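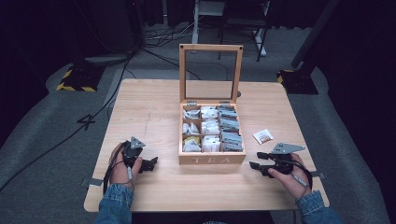

4.2 Collecting the tea box demonstrations

I'll admit I thought the tea box would be our easy task. Charito Catacutan picked it as a warm-up before the harder stuff in Section 5, and we both figured we'd be done with it by the end of March (we weren't!). The goal is simple to say out loud: take the loose sachet off the table and put it in a compartment, upright, without wrecking its neighbors. All the demonstrations come from a person working two hand-held grippers, one per hand, so there's no teleoperation lag to blame when things go wrong.

We recorded 564 demonstrations with 4 operators. After throwing out the ones where tracking dropped, we trained the Nernard policy on what was left, using the same settings as in Section 3. I kept the table in one spot on the carpet and only changed where the sachet started and how it was turned.

Figure 3. The tea box setup. The box has nine compartments, with white sachets in the middle column and gray-blue foil tea bags standing in the right one. The loose sachet starts to the right of the box, and the operator holds one gripper on each side.

What surprised me most was how much people disagreed about the second hand. Alfredo Cruzado liked to brace the box with his left gripper the whole time, and I pretty much never did, so the early data had two very different styles mixed together and the policy kept starting a brace and then giving up on it halfway. We tried labeling the styles by hand, which was slow and kind of miserable. In the end we just asked everybody to brace before the sachet left the table, re-recorded the demonstrations that didn't, and the dithering went away in our next round of tests.

The tight stacks are still a problem. Foil is slick and springy, and when the policy comes in even a little tilted, the sachet rides up over the top of the row and stays there. Of the failures we logged on the final policy, 27 were this exact thing, almost always with the sachet picked up by a corner. Our operators fix it with a small wiggle on the way down. The policy has learned something like that wiggle, but it does it too late, once the sachet is already bent. I tried the Terham loss on these cases too, hoping it would sharpen the timing, and saw no difference I'd want to defend. Section 4.3 covers what happened when we gave the policy a longer history.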